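September, 7:40 a.m.

Second pass through the cell rules with Leonie Ruchti before the shift. We cut the reset procedure from two pages to one. The order now reads: stop the arm, fingers open, hands in, hands out, key back. The old text allowed hands in while the fingers were still closing, and I signed that version myself in the spring.

Speed near the table stays capped at 110 mm/s whenever the guard is open. Jong-dae Jeon wanted more. I told him to put it in writing with a stopping distance – so far he has not.
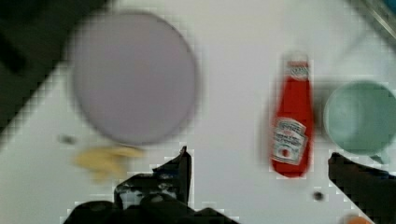
Rule 9 took the longest. Plate, ketchup bottle and cup may share the table, but the gap between the open fingers has to be clear of the cup before any descent. Wiesława Dudek reads "clear" as 30 mm. The Hirov manual gives no number, so 30 goes in, measured from the rim.

Log check: 3305 cycles since the last pad change, 369 of them without an operator's initials. Those 369 get excluded from the report. Veronika Kälin will not like it.

Still open: who may release the key after a fault. Draft says shift lead only. Fiorella Lombardi has the page until tomorrow noon. Pads to be ordered from Gidard, two sets.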